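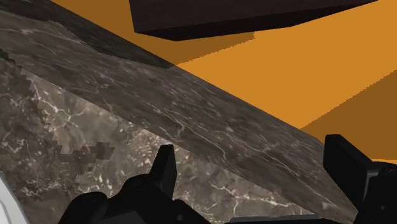

*Dark marble, pale veins, orange behind.*

10/3/18

Still buzzing from last night, so forgive the typing! Condley took Narnadis in five sets and I screamed myself hoarse from row 16. We dropped the first two, both ugly, and I'd half made up my mind to beat the traffic. Then the serving clicked - 4 aces in the third set alone - and the whole gym woke up.

The Clultitz Arena had 1052 people in it, our best crowd since the playoff match in May, and you could feel it in the bleachers every time our middles got a block. The fifth set went to 16-14 and I watched the last rally through my fingers.

We've now won 3 in a row (!!) and next up is the Trajkovski Cup opener, away. I've already got my bus ticket - come sit with us if you're going.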